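Leinonen Shared Workshop, Bristitz
Two-arm bench: pre-run inspection
Date: 2024-11-18
Checked by: Shayne Bolger
Second check: Vilho Lappalainen

1. Mounting
Flange bolts, left arm: torque marks aligned. PASS
Flange bolts, right arm: one mark had crept. Retightened and re-marked. PASS
Table feet: locked. PASS
Comment: recheck the right arm after 8 hours of running, then go back to the normal interval.

2. Cables
Strain relief at base: PASS
Free length at full wrist rotation: PASS WITH COMMENT
Comment: the loop on the right arm clears the upper body by more than 11 mm at the worst pose. Do not shorten it -- the August fault was a cable pulled tight at the connector.

3. Emergency stop
Button at operator side: PASS
Button by the door: PASS
Restart needs a manual reset: PASS
Comment: tested with both arms moving at low speed. Both held position.

4. Gripper
Finger screws: PASS
Grip force limit set in software: PASS
Test pieces: painted wooden cubes only. No metal until the limit has been checked with a gauge.

5. Work surface
Tape markers are stuck flat to the tabletop and no corner is lifting. The white top is scuffed and has dark specks on it. Wipe down before the next calibration. The red cube was used for the grip check next to the taped square, with yellow and green left standing on the table.
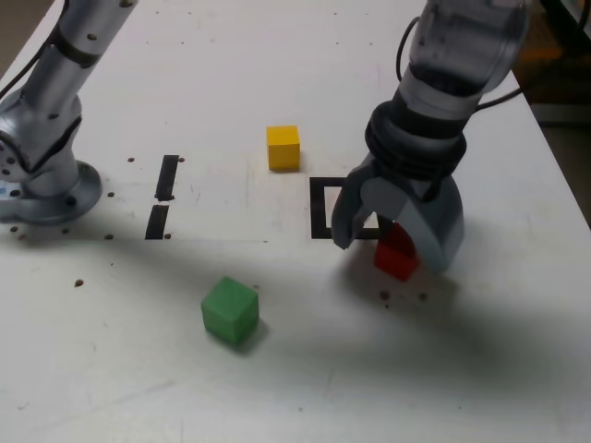
Onni Lindqvist asks whether the tape should count as a position reference at all. In his view it drifts each time somebody replaces it, and the square ought to be scribed or drilled for pins.
Reply, S.B.: agreed for calibration. For placing cubes by hand the tape is good enough. Pins are on the list for the next table.

6. Speed and reach
Joint speed cap, 200 mm/s at the tool: PASS
Overlap zone between arms locked out in software: FAIL
Comment: the zone file loaded was the old one. One arm at a time until corrected.

Result: restricted use. Open items: 2 (zone file, grip gauge).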